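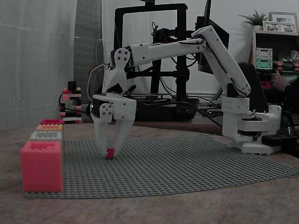

Can the arm be used straight from the box?
The printed parts come assembled and the joints are already set, so what is left is fixing the base down, plugging in the cables and running the setup program, and most people should allow an evening for it.

Stundow Arm Kit - gallery and notes

The Stundow is a small desktop arm made from 3D-printed parts, with a servo at each joint and a two-finger gripper. It is sold by Pētersons, a two-person workshop in Jarkside, either as a single arm or as a pair. I have had one on loan for this review, and this page collects the pictures and the shorter notes. The longer write-up, with the wiring and the software, is on the reviews page.

Prices at the time of writing are 700 for the single arm and 1395 for the pair, both in pounds and both including the power supply. Postage is extra. You can also buy the printed parts on their own if you already have servos, but you need to email and ask for a price.

Picking up and placing

Toy bricks are the job the makers suggest for a first try, and they are a good choice. They are all made to a known size, they don't mind being dropped, and a studded baseplate gives you a grid to work to. The gripper fingers narrow towards the tips, so they can get hold of a small brick without touching the ones next to it.

Lifting a small brick is easy. Pressing one down onto the studs is harder, as the arm has some give in it when it is stretched out and the brick tends to go down at a slight angle. Working closer to the base helps. So does coming down slowly - there is a speed setting in the control program, and I kept it low for all of the brick work.

I ran the same pick-and-place routine 100 times in April to see how steady it was. The arm kept its position well enough for the first part of the run. After that the shoulder had drifted slightly and I had to set the zero point again. The makers say a warm servo is the likely cause and suggest a short rest between long runs.

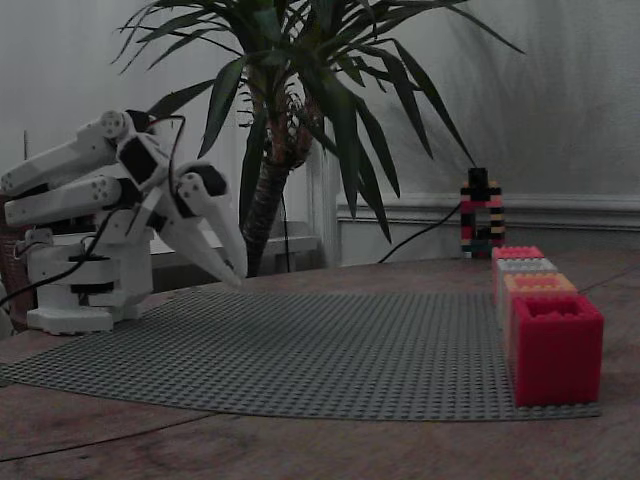
Large blocks are a different matter. The gripper will close on one by its edge if you line it up with care, but the fingers were plainly made with smaller things in mind. Wider fingers are on the way, according to Iman Belhaj, who answers the support emails at Pētersons. In the meantime the drawing files for the present ones come with the kit, and you are free to change them and print your own.

Setting up the table

The foot of the arm is flat and needs to be held down. Two clamps are supplied. They fit an ordinary tabletop, but not one with a deep rail underneath. Ohemaa Mahama, who runs the evening robotics class in Brerumcombe, has three of these arms and screws each one to a board instead, which she says makes them easier to put away.

Leave more room than you think for the cables. The one along the arm has to be slack enough to follow the elbow all the way up, and it can catch on things behind the base if the table is crowded. I used a couple of cable ties from the kitchen drawer. None are supplied, and at this price they should be.

A baseplate will slide about if you just lay it down. Double-sided tape under the corners is enough to stop it.

Noise and power

The servos whine when the arm is moving and hum a little when it is holding still. It is fine in a living room with the television on, less so in a quiet study. The power supply has a short lead, so check where your nearest socket is before choosing a spot.

What is in the kit

Arm with gripper, assembled
Control board and USB lead
Power supply
2 clamps
Spare screws and a hex key
Printed setup guide

The guide is short and mostly clear, though the page on setting the zero point has the steps for the wrist and the elbow the wrong way round. A corrected copy is on the Pētersons site.

Orders and repairs

Arms are made to order and mine took more than two weeks to arrive. Single servos can be bought as spares, and swapping the one at the wrist is a matter of four screws and one plug. The shoulder is more work, and Pētersons will do it for you if you pay the postage to Jarkside.

Page last updated May 4, 2023. Prices checked on the same day.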